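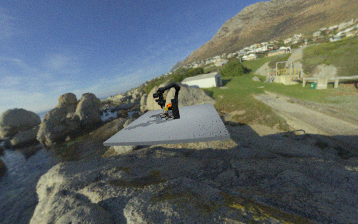 Wusum Bench Arm
Made by Jastbridge, Indville

The Wusum is a small black robot arm for sorting and setting down light parts. It works within a fixed area on a flat surface and picks from above with a gripper.

Each arm is set up in simulation before it goes on the floor. Your crew can watch the planned moves and ask for changes before anything is bolted down.

What changes for your staff
Operators stop placing parts by hand and take over loading, checks and restarts. At the Bonsu packing shop, the arm places 969 parts per shift. The same people still run the line. "I used to go home with a sore wrist," says Alfredo Dela Peña, line lead. "Now I do the setup and look after the rejects."

Details
Maximum part weight: 200 g
Training: 35 minutes per operator
Spare gripper pads: pack of 100, sold separately
Simulation files: included

Orders placed before March ship with the current controller. Contact the Indville office for a quote.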